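My daughter's old backpack gave up in the last week of school. The zipper split right down the front, and she carried her stuff home in a grocery bag. So in June, when no sane person is thinking about school supplies, I went and bought her the Dastow kids' daypack in pink. It was $40, she has used it almost every day since (day camp, the library, sleepovers at Grandma's), and I have opinions!

## First impressions

It's soft. That was the first thing I noticed and I still go back and forth on it. There's no frame or stiff panel inside, so when it's empty it flops over and the bottom half folds up on itself. If you like a bag that stands up by itself next to the door, you're going to be annoyed. If you have a kid who shoves hers under a car seat or into a camp cubby the size of a shoebox, you're going to love it. We are a cubby family, so I've mostly made my peace.

The pink is pink. My daughter is six and she picked it in 2 seconds flat. I was quietly rooting for the green one (it would have hidden so much dirt), but I wasn't consulted.

## The pockets

There's a small rounded gray one up near the top, and that's my favorite part of the whole bag. It fits a house key, a pack of tissues and whatever rock she found that day. It's easy to get at while the bag's on her back, so I can grab a tissue without making her stop and take everything off. Whoever came up with that has stood in a parking lot with a sneezing child.

The rectangular pocket on the front is less of a hit. It looks roomy, but it's pretty flat, so once the main compartment is full there isn't much left for you to work with. Her activity books go in the main part and the front ends up with stickers and a folded drawing or two. I tried putting a snack in there once. Crackers went in, crumbs came out.

Her zippered pencil case is the real test for any bag in our house. It's a navy Annan, one of the hard ones with the rounded ends, and it doesn't squish for anybody. In the old bag it sat crossways at the top and poked her in the shoulder blades. In the Dastow it slides down along the side of the main compartment with a booklet next to it, and I haven't had a single complaint. I will say you have to put it in first. Put it in last and you'll be wrestling with it while the bus waits.

## The straps

OK, the straps. They're soft and she says they don't rub, and she's a kid who cuts the tags out of her socks, so I take that seriously. They adjust easily enough too.

What drives me nuts is how much strap there is. With the bag set to her size you've got loose ends hanging all over the place, and they catch on things - chair legs, the car door, her cousin. I ended up rolling the extra and holding it with a hair elastic, which looks a bit homemade but works fine. My friend Chantal Fehr sewed hers down in little loops for her twins and it looks a hundred times better, but I don't sew and I'm not starting over a backpack.

On the plus side she'll be able to wear it for a few more years. My nephew Jaxon is a good head taller and he tried it on Saturday without any trouble, although he wants it on record that he was only testing.

## Cleaning it

I've washed it twice. The first time was yogurt and I only did the inside, by hand, in the bathtub with dish soap. The second time I got brave and put the whole thing in the machine on cold, zippers closed, inside a pillowcase. It came out fine. The color looks the same to me and the stitching held. It did take until the next afternoon to dry on the line, so don't do it on a school night like I did.

Grass stains on the bottom are there for good, I think. I went at them with a toothbrush and got bored before they got any lighter.

## What else we looked at

I had the Militz school pack in my cart for a while. It's stiffer and it does stand up nicely, but it weighs a lot more before you've put anything in it, and my daughter put it on in the store and leaned backward like she was in a strong wind. The Brollari was lighter and very cute, but the zipper stuck on the one I tried, and after what happened to our last bag I wasn't in the mood to gamble.

If you have an older kid hauling real textbooks, look at the Militz. I wouldn't load the Dastow up with anything heavy. My neighbor Taras bought one for his son on my say-so, and once the boy packed it with library hardcovers it sagged down past his belt. For a first or second grader with a folder, a pencil case and a lunch, it's plenty.

## Things I'd change

- Shorter straps, or some kind of keeper for the loose ends. Please!
- A bit more depth in the front pocket.
- A name label inside. I wrote ours on the lining in marker and it has already faded.
- Something a little firmer at the bottom, so the bag doesn't slump when you're trying to pack it one-handed with coffee in the other.

## Would I buy it again?

Yes, for this age. I'd wait for a sale, though. $40 is fair but it's not a bargain, and kids' bags usually get marked down once everybody's gone back to school. I'd give it four stars out of five, with the missing one going to the straps.

My daughter would like to add that it's the best bag in the world and that it's hers.

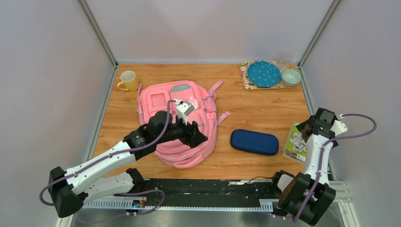

**KIDS & SCHOOL** | Bags and Backpacks

Since a few of you asked about our morning setup: I pack on the same table where we eat breakfast, so the bag goes down flat in the middle and the dishes get pushed to the back. The flowery tray is the best thing I've bought for mornings. Plate, bowl and glass all ride on it, and I can carry the lot to the sink in one trip and get on with the bag. My yellow mug stays off the tray. I'm usually still drinking from it.

Pencil case and booklet wait on the right until I've checked the bag for old fruit. Then the case goes in first, the booklet goes in beside it, and lunch sits on top so it doesn't get flattened. Isabelle Sutherland wrote in to ask if a lunch box fits flat across the bottom. Ours doesn't with the pencil case in, but a narrow one goes in upright, and you can still close the zipper all the way.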